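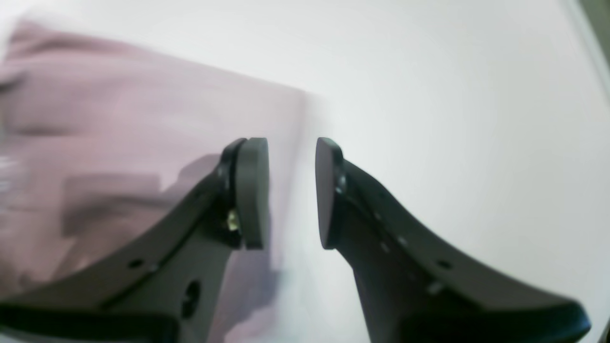 Re: [makori-data] Rejecting episodes with an early miss on the cloth task

From: Nyokabi Massawe
To: makori-data list
Date: Dec 28, 2025

Mutua Kinyua wrote:

> I went through the Grerstead batch of the cloth task and I have a problem
> with the filter. The current rule in the Makori import script throws out any
> episode where the gripper closes more than once before the first fold. On
> this batch that removes 130 episodes out of 387. I watched a few dozen of
> the rejected ones and most look usable to me. The operator closes on air,
> opens, moves over and takes the edge of the cloth. The fold itself is fine.
>
> Two questions. Is the rule meant to catch bad operators or bad data? And if
> we keep these episodes, do we trim the miss or leave it in?
>
> I would also like to know if the wrist view is being used for labels at all,
> or if everybody is labeling from the overhead view. The two do not agree on
> when the grasp starts.
>
> Mutua

Mutua,

The rule dates from October, when we were only collecting with the rigid parts from Sellora. For those, a second close nearly always meant that the part had been knocked out of its tray, and the remainder of the episode was of no use. It was copied into the cloth config without review. I wrote that config, so the mistake is mine. It was never a check on operators.

My proposal for cloth is to keep an episode with early misses if all of these hold:

- the cloth has not left the work surface
- the operator recovers without a hand entering the workspace
- the first successful grasp is on the edge or fold named in the task text

Please do not trim the miss. Mark the interval with the "retry" tag and leave the frames in place. The policy we trained on trimmed episodes had no examples of an open gripper sitting next to the cloth after a failed close, and at test time it would stop there until the timeout. If the training group wants the intervals removed, they can drop them by tag at load time. We cannot put them back once they are cut from the source files.

On labels: the overhead view is the default, and I think it is the wrong default for this task. From above, the fingers hide the contact point for most of the approach. Labelers mark the grasp when the cloth starts to move, which comes late. In the wrist view you can see the pads meet on the material directly.
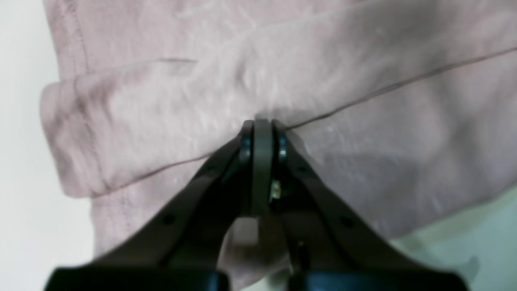
I would define grasp start as the first frame in which the pads have stopped closing and there is material between them. Use the wrist view for this, with the finger position signal as a second check. On thin cloth the position signal alone is a poor guide, because one layer changes the final opening by less than the noise we get from the pad mounts. Two or more layers can be told apart, but only if the zero was set the same day.

A few points for whoever does the relabeling.

Motion blur. During fast moves the cloth smears badly in the wrist view and the seams cannot be made out. Do not place a label inside a blurred stretch. Step forward to the first clear frame and set the "uncertain" flag if the true event could be earlier. The flag costs nothing in training and it lets us measure how often this happens.

Layer count. The label tool has a field for the number of layers held. Fill it in only if it can be read from the picture. A thick turned-over section near the pinch does not tell you how many layers are between the pads. Leave the field blank in that case. I found 80 episodes in the earlier Prestska set with a value of 2 entered for every grasp, and it looks like the value was carried over from the previous record. I have cleared the field in all of them.

Seams. If the grasp is within a finger width of a seam or hem, set "near_seam". The stiffness is different there and we want to be able to balance the set. A seam that merely appears elsewhere in view does not count.

Color. The Grerstead cloth is pale and so is the surface under it. The automatic segmentation loses the boundary in places, mainly where the gripper throws a shadow on the cloth. Do not accept the proposed mask without looking at the edge beside the fingers. Exposure on the wrist camera should be locked before the next session. With auto exposure the background level shifts whenever the black fingers come closer to the material, and the mask flickers with it.

For the next session I would ask the operators to vary the start pose of the cloth more than they have been doing. Going by the first frames, almost 80 percent of the batch starts with the long edge parallel to the near side of the table. Rotating by hand between episodes is enough. Please do not drop the cloth from a height to get variety. It gives heaps that the present task text does not cover, and those should go in a separate set with their own instructions.

I also want failed episodes saved. At present the operator can press discard and the files are gone. I will change the button so that it writes the episode to a "failed" folder with the time and the operator code. Disk space at Grerstead is enough for this through the next two sessions. After that somebody will have to move the older files to the archive.

Mutua, can you rerun the import with max_close_before_fold set to none, and send me the list of episodes that still fail? I expect what remains will be dropped frames between the two cameras, which is a separate check and should stay as it is. Hold the relabeling until the new tag list is in the repository. I will post to this list when it is merged.

Nyokabi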